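Fiambrera infantil Huet con estampado espacial: prueba de uso

Imprimir | Enviar por correo electrónico

19 de mayo de 2019

La fiambrera Huet de la serie espacial se vende como recipiente escolar para niños de educación primaria. La unidad probada se compró en tienda, a precio normal, y se ha utilizado durante un trimestre completo en días lectivos. El modelo se distribuye también sin estampado, con el mismo cuerpo y el mismo cierre, de modo que casi todo lo que sigue vale para las dos versiones.

Como referencia se han usado dos productos que ya estaban en casa: una Jakmont de tamaño parecido y una Eken más antigua, de tapa rígida, con cuatro cursos encima.

Peso y capacidad

El fabricante declara 300 gramos en vacío. En báscula de cocina la unidad da 215 sin el separador interior. El separador no llega a compensar la diferencia, así que el dato del folleto parece incluir el embalaje o corresponder a una versión anterior. La desviación es favorable al usuario y no la consideramos un defecto, pero convendría corregir la ficha.

La capacidad se midió con agua hasta el borde útil, es decir, hasta el punto en que la tapa cierra sin desbordar. El resultado es de 679 mililitros sin separador. Caben un bocadillo de pan de molde cortado en diagonal y una pieza de fruta pequeña. Una manzana grande obliga a quitar el separador o a partirla. La Jakmont admite la manzana entera, a cambio de ser más alta y de ocupar peor el fondo de la mochila.

Cierre

El cierre es de pestaña, con bisagra integrada en el lado opuesto. La fuerza de apertura es alta los primeros días y baja de forma apreciable a partir de la segunda semana. Después se estabiliza. Un niño de seis años la abre solo apoyando la fiambrera en la mesa; en el aire, con las dos manos, no siempre lo consigue.

Se hicieron 138 ciclos de apertura y cierre seguidos, además del uso diario. La bisagra no muestra blanqueo por fatiga ni holgura lateral. En la Eken, la bisagra se agrietó durante el segundo curso y desde entonces la tapa se sujeta con una goma, por lo que este apartado nos interesaba especialmente.

Estanqueidad

No es un recipiente estanco y el fabricante tampoco lo anuncia como tal. Con yogur natural, tumbada durante el trayecto al colegio, deja salir suero por la esquina de la bisagra. Con fruta cortada y poco jugo, en vertical, no se ha registrado fuga. Para líquidos o salsas hay que usar un tarro aparte. El tarro pequeño de Skesinik entra justo si se coloca tumbado y se retira el separador, aunque en esa posición queda poco espacio para nada más.

Limpieza

El folleto admite lavavajillas en la bandeja superior. Se lavó así durante todo el periodo, en programa corto. El interior no retiene olor después de embutido o queso. Con tomate frito queda un cerco anaranjado que desaparece al tercer lavado. El punto débil es el canal perimetral de la tapa, donde se acumulan migas y agua. El secado del lavavajillas no lo resuelve y hay que pasar un paño fino o dejar la tapa abierta y boca abajo toda la noche. La Jakmont, con canal más ancho, se seca antes.

El separador se extrae sin herramientas. Encaja en una sola posición, lo que limita las combinaciones pero evita que baile.

Estampado

El motivo espacial es la única diferencia respecto a la versión lisa y supone un sobreprecio. La cuestión práctica es si aguanta. 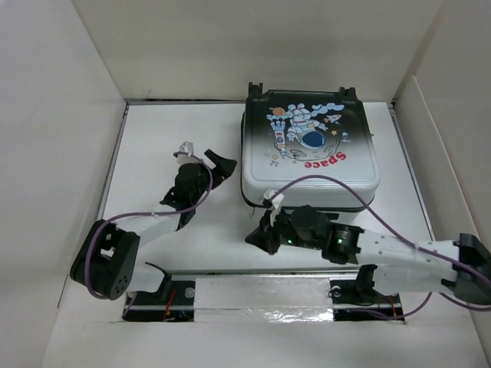 El desgaste de un estampado depende sobre todo del roce con cremalleras y con el lomo de los libros, y en menor medida del lavado. En nuestra unidad el dibujo se mantiene legible en su totalidad. Hay microarañazos en las aristas, visibles con luz rasante, y una pérdida de brillo general que se nota al compararla con una nueva en la tienda. No hay levantamiento de bordes. El estropajo verde queda descartado - una sola pasada en una esquina bastó para matizar la superficie.

En cuanto a la elección del motivo, el tema espacial tiene la ventaja de no quedar anticuado de un curso a otro, como ocurre con los personajes de series. También facilita reconocer la fiambrera en el estante del comedor, donde las lisas se confunden. Aun así, conviene marcarla con el nombre. La etiqueta adhesiva que acompaña al producto se despegó en el primer lavado; un rotulador permanente en la base ha durado hasta hoy con un repaso.

Recambios

Huet vende la tapa y el separador por separado, según el folleto. Se pidió una tapa por correo electrónico y la respuesta indica que no habrá existencias hasta junio. El precio del recambio nos parece razonable si se compara con el de la fiambrera completa. Para la Jakmont no hemos encontrado piezas sueltas.

Valoración

A favor: bisagra sin fatiga visible, peso inferior al declarado, estampado resistente al lavavajillas.

En contra: canal de la tapa difícil de secar, fuga con alimentos húmedos en posición horizontal, etiqueta inservible.

Es adecuada para almuerzo seco de media mañana. Para comida completa se queda corta y es preferible un modelo de mayor volumen con junta de silicona. Quien no necesite el dibujo obtiene las mismas prestaciones con la versión lisa por menos dinero. Actualizaremos el apartado de recambios cuando llegue la tapa.

Imprimir | Enviar por correo electrónico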